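Spent the week on a drive board from a packaging line in Grernell. Customer said it tripped on overcurrent every morning and ran fine after lunch.

First check was the supply rails. All good. Then I went through the 16 gate resistors one by one. Two read high.

Replaced both, plus the 9 electrolytics next to the heat sink. Those were original.

Khải Trương lent me his load bank, so I ran it at full current for 19 hours. No trips.

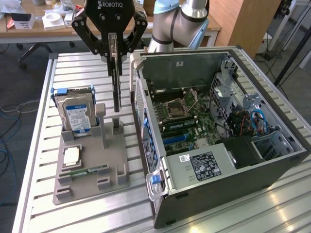 Gripper over the fixture tray, hard drive at the left.

Board ships back to Hapeta on Monday. If yours trips cold, check the gate resistors before you order a new module. I have room for two more repairs before the break.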